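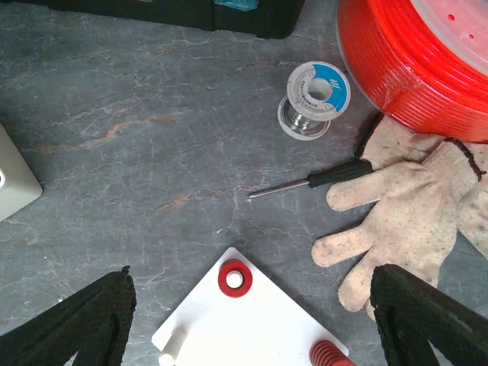
Repair evenings move to the ground floor in January

The monthly repair evening at Hendance is moving downstairs. Starting in January, it will be held in the large room next to the front entrance, where the sewing group used to meet. The stairs have kept some people away, especially anyone carrying a vacuum cleaner or a stereo, and the new room has a wider door and parking close by.

The hours stay the same. Doors open at 6 p.m. and the last item is taken in at 8:15. If you come later than that, you are welcome to look on and have coffee, but your item will wait until the next session.

This past year 200 items came through the door. Lamps were the most common, followed by toasters and radios. Of the items we could not fix, 39 were turned down for lack of a part, and most of those were coffee makers. Pascal Tanguy keeps the log and has asked that people write the model number on the intake card before they sit down. It is usually on a sticker on the bottom or back. A photo of the sticker on your phone is fine too.

What to bring

Bring the item clean and empty. Please take the crumbs out of toasters and the water out of kettles and irons. Bring the power cord, the remote, the charger and any loose pieces, including screws that fell out at home. If you have already opened it up, say so. It saves time.

We can look at small appliances, lamps, audio equipment, clocks, toys, and clothing that needs a seam or a zipper. We do not take microwaves, gas appliances, or anything with a swollen battery. Swollen batteries should go to the county drop-off and should not be brought inside the building.

You stay with your item while it is being worked on. Most people end up holding something or turning a screw, and several of our regular fixers started out that way. Inès Masson came two years ago with a broken desk fan and now handles nearly all of the lamp rewiring.

Cost

There is no charge for labor. Parts are paid for by the owner. A common fuse or a length of lamp cord will run a dollar or two, and we will tell you the price before anything is ordered. The donation jar pays for solder, glue and coffee. It brought in $80 at the November session, which covered a new extension reel.

Sewing corner

Gilles Gilbert has agreed to run a mending table at the January and February sessions. He will have two machines and a box of zippers in the usual lengths. Jeans, coats and backpacks are all fine. He would like people to wash clothing first — this has been a problem. Leather is outside what his machines can handle.

Tools we could use

The tool library is short of small clamps, wire strippers, and a decent desk lamp with a heavy base. If you have any of these sitting in a drawer, leave them at the front desk with a note that says "repair evening." We have plenty of hammers. Please do not bring more hammers.

We would also like to borrow a bench vise for the winter. Todor Angelovski has offered to build a stand for it if one can be found.

Signing up

You can come without signing up, but people on the list are seen first. The list for January has 21 places and opened this week. Put your name and the kind of item on the sheet by the front desk, or call during office hours. If you need to cancel, let us know by noon on the day so the place can go to someone else. One item per person, please. A second item can be looked at if there is time at the end.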